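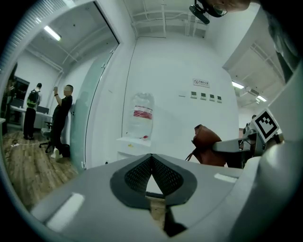 Ob man für so ein Handgerät überhaupt noch einen Roboter brauche, wollte jemand aus dem letzten Jahrgang nach der ersten Stunde wissen. Gute Frage, und sie trifft genau den Punkt, um den es in dieser Einheit geht: Zum Aufnehmen nein, zum Abspielen ja!

# Einheit 5: Handgeführte Greifer im Vergleich

## Worum es geht

Wir nehmen uns das Set **Sterkix** von Plallura vor. Man führt den Greifer mit der Hand durch eine Aufgabe, die Kamera am Gerät zeichnet mit, und aus den Aufnahmen lernt später ein Arm die Bewegung. Ich finde das Prinzip großartig – wer schon einmal einen Sechsachser per Joystick an eine Tasse herangefummelt hat, weiß warum.

## Markertafeln und Backen

Am Greifer sitzt ein quadratischer Marker mit schwarz-weißem Blockmuster. Aus solchen Markern lassen sich Lage und Abstand im Kamerabild berechnen (Wiederholung: Skript, Kapitel Kamerakalibrierung). Die V-förmige Backe mit dem schwarzen Netz läuft in eine Kerbe aus, und gerade runde Teile wie Stifte oder dünne Rohre zentrieren sich darin wunderbar.

Das Weitwinkelobjektiv holt sehr viel Umgebung mit herein: Wände, Decke, Nachbarraum, Leute. Für die Lokalisierung ist das ein Geschenk, denn Rohre, Türkanten und Schilder liefern feste Merkmale. Personen dagegen bewegen sich und müssen beim Auswerten maskiert werden.

## Was im Set steckt

- 2 Handgreifer mit Kamerahalterung
- 12 Wechselbacken in drei Härten
- Software Gurelum, Lizenz für 5 Arbeitsplätze
- Preis für Hochschulen: 863 Euro

Als Vergleich dient uns das Modell von Woo. Es liegt leichter in der Hand, hat aber nur einen Backentyp, und der Export ist noch recht umständlich.

## Mein Eindruck bisher

Die Backen sind klasse, der Wechsel geht ohne Werkzeug. Gurelum erkennt verlorene Marker und markiert die Stelle auf der Zeitachse, das spart beim Sichten richtig viel Zeit. Weniger schön: Die Anleitung schweigt sich zur Kalibrierung fast völlig aus, und auf glatten, weißen Wänden verliert die Lokalisierung gern den Faden.

## Bis zum nächsten Mal

1. Handbuch Gurelum, Abschnitt »Export«, lesen.
2. Eine Greifaufgabe mit einem runden Gegenstand skizzieren, Start- und Zielpose angeben.
3. Überlegen, welche Merkmale im Raum sich als Bezug eignen und welche man besser ausblendet.

Skizzen bitte auf Papier mitbringen, wir hängen sie an die Tafel.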